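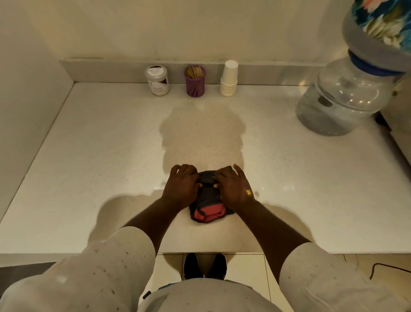

Diltport Laundry Program Adds Folding Sessions for Households Without a Laundry Room

DILTPORT, October – The Bretville Home Skills Center will open a new series of folding and clothing care sessions for residents of Diltport and the surrounding neighborhoods, the center announced today. The series, titled Fold Where You Are, teaches participants to sort, fold and store everyday clothing using the surfaces they already have at home, beginning with the kitchen counter.

The program was developed in response to a survey of 1018 households carried out by the center earlier this year. Of those who replied, 61 percent said they had no separate space for laundry work and did most of their folding on a bed, a sofa or a kitchen surface. Many also reported that clean clothes stayed in the basket for several days before being put away.

"Most of the advice people find on folding assumes a large table and a free afternoon," said Pejman Azimi, director of the Bretville Home Skills Center. "Our residents told us they have a stretch of counter and a short time before dinner. We have written the sessions for them."

The course consists of eight sessions, each lasting one hour. The first two deal with small garments, including T-shirts, children's clothing and underwear. Participants learn to lay the garment flat, bring the sides to the middle, fold it in halves or thirds, and press each fold with open palms before making the next. Later sessions cover long-sleeved tops, trousers, towels, fitted sheets and knitwear, with one session given over to drawers and narrow shelves.

Instruction takes place in the teaching kitchen on Bagheri Street, which was chosen over the center's larger hall so that participants can practice at standard counter height. Groups are limited to seven people. Each participant works at an individual section of counter and is asked to bring a small load of clean, dry clothing from home.

Ehsan Nikzad, who will lead the sessions, said that preparation of the surface is covered in detail in the first hour.

"A kitchen counter is firm and smooth, and it is a very good place to fold if it is clean," Mr. Nikzad said. "We ask people to wipe it down, dry it fully and move jars and other small items to the back. After that, a shirt can be pressed flat by hand. Cotton holds a crease well if you take a moment over it."

Mr. Nikzad added that the method does not call for special boards or other equipment. Participants who find it difficult to stand for long periods may request a seated place at a lower table, and the printed guide includes a separate set of steps for folding with one hand.

The guide, known as the Curik Sheet, will be given to every participant at the first session. It sets out each fold in plain language and includes a chart for matching folded widths to common drawer sizes. Copies in large print will be available at the front desk of the center. Residents who are unable to attend may collect the guide without enrolling.

There is no charge for the series. Places will be offered first to residents of Diltport, with any remaining places opened to neighboring districts. Participants are encouraged to attend all of the sessions but may enroll for the first two only. Morning groups begin at 10 a.m. and evening groups at 6 p.m. Children aged eight and older may attend with an adult, and the pair will share one section of counter.

The center will review the series after the final session and will ask participants to report on how often they fold and put away a full load at home. The findings will be used to plan a second course on mending and stain care.

Enrollment is open now at the front desk of the Bretville Home Skills Center and by telephone during office hours.

About the Bretville Home Skills Center

The Bretville Home Skills Center provides free instruction in cooking, cleaning, clothing care and household budgeting to residents of Diltport. Its teaching kitchen and hall are open to the public throughout the year.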